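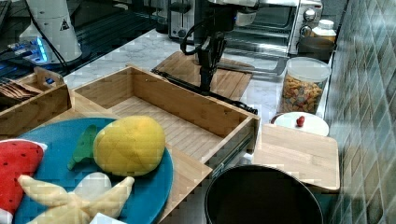

ZALTVILLE, 2/14/26

Siddiqui College of Applied Health and Social Practice invites applications for the position of Associate Dean, Field Education. The appointment is full time for a term of five years, renewable once, and is based at the Zaltville campus. Regular travel to the Brerkthorpe campus is required.

The position falls vacant when Dr. Hazem Kamel completes his second term. Dr. Kamel will return to the teaching faculty and will be available to the incoming Associate Dean during a handover period of four weeks.

About the position

The Associate Dean reports to the Dean, Dr. Ctibor Sokol, and is a member of the College Executive. The office oversees field placements in social work, child and family studies, community rehabilitation and gerontology. The College places 400 students each academic year, of whom 100 are enrolled through Brerkthorpe. Placements run in both semesters, with a smaller intake over the summer session.

Staff in the office comprise two field education managers, six placement coordinators, a contracts officer and an administrative assistant. The Associate Dean supervises the managers and the contracts officer directly.

Duties

Sets policy for the selection, approval and review of placement sites.

Negotiates and signs affiliation agreements with host agencies, within the limits of delegated authority. The College currently holds 200 such agreements. Renewal dates are staggered and are tracked in the Isine placement system.

Chairs the Field Standards Panel and hears second-stage appeals against a failed or discontinued placement. First-stage appeals are heard by the relevant manager.

Prepares the field education sections of the self-study reports submitted for accreditation. The next site visit covers the master's program in social work only.

Manages the operating budget of the office, including honoraria paid to external field instructors and the rural travel fund.

Teaches one course per year in the home discipline. Buyout of this course is not available in the first year of the term.

Represents the College in dealings with school boards, hospitals, child care centres and municipal services on matters relating to student placement.

Qualifications

A doctorate in social work or in one of the other disciplines taught at the College. Candidates who expect to complete a doctorate before taking up the post may apply, but must supply a letter from their supervisor giving the defence date or expected defence date.

A record of teaching and scholarship sufficient for appointment at the rank of Associate Professor or Professor.

At least five years of experience in field or practicum education, including responsibility for other staff. Experience as a field instructor alone does not meet this requirement.

Working knowledge of accreditation standards in at least one of the College's professional programs.

Registration, or eligibility for registration, with the regulatory body of the candidate's profession.

A valid driver's licence, or the means to travel between campuses when scheduled. A fleet vehicle can be booked for this purpose.

Experience with competency-based assessment is an asset, as is experience placing students in rural or fly-in communities. Prior use of Isine is not required. Training is provided in the first month.

Terms

Salary is set by rank and step under the faculty agreement, with an administrative stipend paid monthly for the duration of the term. The stipend is not pensionable. On completion of the term, the Associate Dean is entitled to six months of administrative leave at full salary before returning to regular faculty duties.

Relocation costs are reimbursed on receipts, to the limit stated in the faculty agreement. Relocation to within 100 kilometres of the Zaltville campus is expected by the end of the first semester. Requests to live closer to Brerkthorpe will be considered — these should be raised before an offer is signed.

How to apply

Applications are submitted as a single PDF through the careers page of the College and must contain:

a cover letter of no more than two pages
a current curriculum vitae
a statement on the supervision and assessment of students in practice settings, no more than three pages
the names and contact information of three referees, one of whom must have worked with the candidate in a host agency or practice setting

Referees are contacted at the shortlist stage only, and candidates are notified first. Teaching evaluations should not be included with the initial application.

Review of applications begins at the end of February and continues until the position is filled. Shortlisted candidates will be asked to give a public presentation and to meet with coordinators at both campuses. Interviews are held in person. Travel expenses are paid by the College.

Accommodation is available at every stage of the selection process and can be arranged through Human Resources. Such requests are not disclosed to the search panel. Questions about the duties of the position may be directed to the Office of the Dean, attention Dr. Sokol.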